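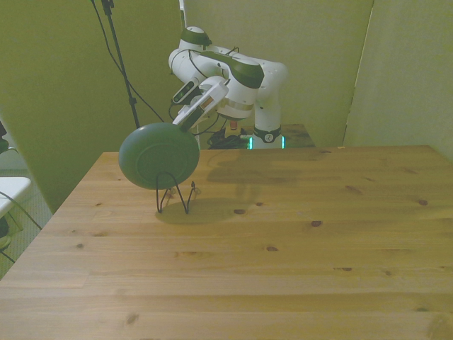
Gripper stops short when placing a plate in a wire stand

Posted by Hacer Kahraman, 9 October 2019

I'm working on a plate racking task with a single arm, a parallel gripper and a wrist camera. The arm takes a plate by the rim and lowers it on edge into a black wire stand. The planner is Futix and I wrote the task layer on top of it myself.

The approach is fine. The trouble starts once the gripper is holding the rim and the plate is nearly upright in the stand. On a bad run the planner refuses the last bit of the descent and returns code 804, which the manual lists only as "goal state in collision". If I turn collision checking off for the plate it goes down, but then I get a hard contact and the arm trips its force limit. Out of 77 runs since August, roughly a third have ended one way or the other.

The plate is in the scene as a flat cylinder attached to the gripper. The stand is a mesh built from the depth image. Is this a planning problem or a perception problem?

brirklow_dan

Both, I'd say. Wire is bad news for depth cameras. Thin black legs come back as holes or as fat blobs, and when your mesh closes over the gap between them the planner thinks the slot is solid. View the mesh on its own from above and I expect you'll see it.

Don't build the stand from depth at all. Measure it with calipers, model it as a few thin capsules and only use the camera to find its pose. We did that at Grarnden for cooling racks and the false collisions went away.

Also, a plate isn't a flat cylinder. There is a foot ring on the underside that sticks out further than you think, and if it faces the wires it will touch before the rim is seated. Add it as a second, smaller cylinder.

Teapot

have you tried slowing it down? mine was tripping all the time until I dropped the speed

M. Dehghan

Slowing down helps with the trip but it won't clear the 804, as that is raised before anything moves.

I would split the move in 2. Plan with full checking to a pose 3 cm above the seat. From there, allow contact between the plate and the stand only - keep the table and the arm links in the check - and go down in a straight line under force control with a low threshold. Stop on contact, then open the fingers. Switching checking off for the plate altogether means it can also hit the table, and you would get the same hard stop.

Look at your grasp too. If you hold the rim well to one side, the plate can turn in the fingers when it meets the wire, and the attached object in the planner doesn't know that. Re-estimate the plate pose from a fixed camera before the final descent if you have one.

Hacer Kahraman

Thanks. The mesh was closed across the slot, as Dan said. I've swapped it for capsules and the 804 has gone on the few runs I've done so far. The foot ring is in as well. Force control is next, and I'll post the threshold when I have one that works.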